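木のテーブルの小さな黒ずみ、削らずに消せますか

Despina Văduva
23/1/22

明るい色の木のテーブルです。天板に薄い灰色の汚れがあり、台所用洗剤でも変化なし。店でDrerineという木部用クリーナー(2,192円)を勧められましたが、「どんな染みも一拭き」という宣伝文句がどうも信用できません。買う価値はありますか。塗装の種類は不明です。
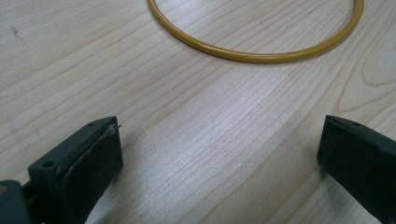

塗装がわからないまま薬剤を使うのも不安です。汚れは左上のほうの小さなもので、木目の中にぼんやり灰色が見える程度。からし色の輪のそばですが、輪の跡なのかどうかは判断できません。夫は重曹でこすれと言いますが、艶が消えそうで疑っています。

Percy Ospina
重曹はやめたほうがいいです。研磨になるので、そこだけ艶が変わります。まず消しゴム。白いプラスチックのやつで、木目に沿って軽く。それで薄くなるなら表面の汚れです。変わらなければ塗膜の下まで入っている可能性があり、その場合は一拭きで消えるクリーナーなど私は信じません。うちにもGrekeroの似たような品が866円で買ったまま残っています。

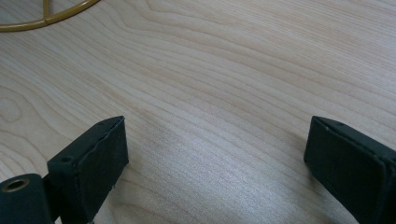 どうしても薬剤を試すなら、天板の裏で一晩様子を見てからにしてください。あと、金属でもゴムでも、物を同じ場所に置きっぱなしにするのは避けたほうが無難です。ゴムは塗装によっては跡が移ります。

Noman Ansari
Drerine使ってます。普通に落ちますよ。おすすめ。

Rochelle Ngata
上の方、何の汚れが、どの塗装で落ちたのか書いてもらわないと参考になりません。
私は消しゴムに一票。ただしオイル仕上げだと白っぽくなることがあるので、目立たない端で先に。2,000円出すのはその後でいいと思います。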